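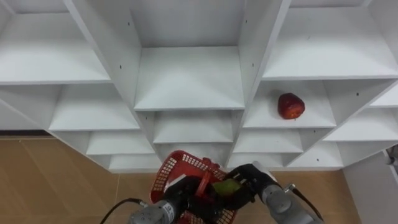 Basket in the left hand, fruit in the right: the shelf-and-basket task used for sizing throughout this guide.

How to Budget for a Two-Arm Shelf-Picking Cell

The usual way to budget for a picking cell is to get a quote for the arms and add a percentage. The percentage is where the trouble starts. Hands, cabling, furniture, test items and staff hours do not scale with the price of the arms, and several of them are paid for twice if they are chosen in the wrong order.

The procedure that follows is the one we use at Idedbridge for a first cell. It assumes two arms, two multi-finger hands, a fixed set of open shelves and items that can be held in one hand. It does not cover mobile bases or conveyors. Prices are left out on purpose; put in your own quotes.

Before you start

You will need:

A floor plan of the room with outlets and doors marked
A tape measure
A list of the items to be handled, with weights
A spreadsheet with one tab for purchases and one for hours
The name of the person who signs purchase orders

Step 1. Write the task in one sentence

Write down what each hand does. For our cell the sentence is: "The left hand holds a basket by its handle while the right hand moves fruit between the shelves and the basket." If the sentence needs a second sentence, you have two tasks. Budget them separately.

Next to the sentence, note which hand carries a load for the whole cycle and which one carries it only briefly. The holding arm is loaded all the time, and its continuous rating matters more than its peak rating. Vendors tend to print the peak figure first. Ask for both in writing.

Step 2. Buy the furniture first

Shelving is the cheapest large object in the cell and it fixes almost every other dimension. Buy it, assemble it, fasten it to the wall or floor, and measure it in place. Catalog dimensions are outside dimensions in most cases. What you need are the clear opening, the clear depth and the height of each shelf floor.

Record these for the top row you intend to use, the bottom row, and the two end columns. Then decide which openings are in scope. A wide unit does not have to be used in full, and each column added at the ends asks for more reach from one arm than from the other.

Matte surfaces are worth asking for. Glossy white board under ceiling lights costs you time in camera setup, and that time goes on the hours tab whether or not anyone planned for it.

Step 3. Work out reach with the hand attached

Arm reach is quoted to the mounting flange. The hand adds length, and so does any adapter plate. Draw the flange position needed for the deepest corner of the farthest opening in scope, then check that the forearm clears the divider boards on the way in. An arm that reaches the point in open air may not reach it inside a box.

Repeat the drawing with the basket in the other hand. The basket takes up space right where the second arm wants to travel. If the two arms come in from opposite lower corners and meet at the basket, leave 50 mm between the basket rim and the closest shelf edge. We began with less and raised it.

Step 4. Choose the hands

Two-finger grippers cost less and break less. Multi-finger hands are justified when one hand must hold a thin handle and the other must hold something rounded, and you want the same spare to fit both sides. That last point carried the decision for us. Check left and right versions carefully before assuming a spare is shared: on some models only the finger modules swap, and the palm does not.

Get these items on the quote as separate lines:

Hand, left
Hand, right
Adapter plates
Finger modules, spare
Cables, spare
Controller or interface box
Extended warranty

A bundled price hides the cost of the finger modules, and those are what you will reorder. Our two quotes came from Evon and Sukprasert. The totals were close. The Evon quote had spare cables included and no finger modules; the other was the reverse. We could compare them only after asking both for the same seven lines.
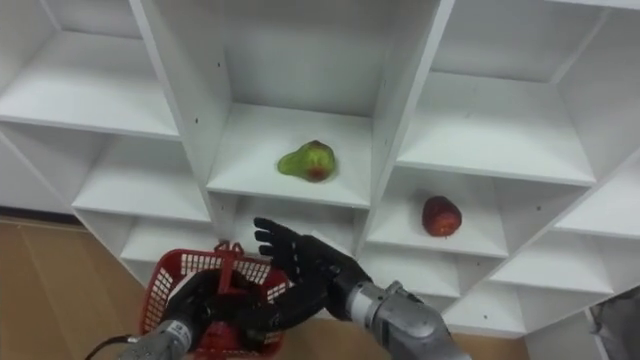 Idedbridge, Flollness — June 6, 2024

Step 5. Plan cable length and routing

Measure cable runs with the arm at its farthest pose and again with it folded. The run must be long enough for the first and must not snag in the second. External cables need a loop for wrist rotation, and the loop needs somewhere to go that is clear of the basket, the shelf edges and the floor. Order one length longer than the drawing says and take up the slack at the base, away from the wrist.

Put connectors on the spares list. A connector on the outside of a forearm is the first thing to meet a shelf edge.

Step 6. Budget the test items

Real fruit is cheap per piece and expensive per month. It bruises, changes color and has to be replaced, and someone has to go and get it. Artificial fruit keeps its shape but may weigh far less than the real item. Decide early which you are testing with, and write the weight of each piece on the item list.

For a starting set, choose shapes that differ in how they rest on a shelf. An apple and a pear are enough to begin. A pear can lie on its side, and that calls for a different approach from one that is upright. Place items at the front lip, mid-shelf and near the back wall, and log each position as its own condition. Do not buy twenty kinds of item until these two work in all three positions.

Buy more than one basket, all the same model. Handles bend and rims crack, and a replacement from another maker will have a different handle thickness. Perforated sides let an overhead camera see partly into the basket from an angle, but they can also confuse depth readings. Try one before ordering the rest.

Step 7. Fill in the hours tab

This is the tab that gets left blank. Our plan for the first cell had 162 hours in it:

Room preparation and furniture: 16
Arm mounting and power: 24
Hand installation and cabling: 22
Camera setup and calibration: 30
First working cycle: 40
Operator training: 18
Documentation: 12

We used 223. Most of the overrun was in camera calibration, which had to be repeated after the shelving was moved to clear a door. Fastening the furniture in Step 2 would have prevented it. The rest was in cabling. Operator training came in under plan.

If this is your first cell, use the higher figure. If you have built one before with the same hands, the lower one is reasonable.

Step 8. Set an acceptance test before you order

Put the test in the purchase order — not in an email afterward. Ours reads: 200 cycles, one item per cycle, items split evenly between two kinds, positions drawn from a printed list, no person inside the marked area. State what counts as a failed cycle. A dropped item is clear enough, but decide also about items that are placed and then roll, and about cycles in which the hand touches a divider without stopping.

Agree on who supplies the test items and who pays for a second run. Cillian Quinlan, who handles purchasing for us, holds the final payment on each hand until the signed test sheet is attached to the invoice. Vendors have accepted this when told at the quoting stage. One refused when told later.

Step 9. Order in this sequence

1. Shelving and baskets
2. Arms and mounts
3. Hands and adapter plates, after the reach drawing has been checked against the assembled shelves
4. Cables, after the arms are mounted
5. Cameras and lighting
6. Spares, in the same order as the hands if there is a discount, otherwise after acceptance

Hands usually have the longest lead time, so it is tempting to order them first. If you have to, get the flange pattern of the arm confirmed by both suppliers and keep the adapter plates as a separate line that can be changed.

Common mistakes

Pricing one arm and doubling it. Mounts, safety equipment and software licenses do not double neatly. Some licenses are per controller and some are per arm.

Leaving out the floor. Smooth floors are fine for a fixed base. For a base on casters, check the leveling feet and the locking method.

Counting spares as optional. A cell with one hand out for repair is a cell that is not running this task at all. Work out what a week of that costs and compare it with the price of a finger module.

Using the contingency line for known costs. Replacement fruit, shipping for repairs and annual calibration are known. Give them their own lines — the contingency is for the things that are left.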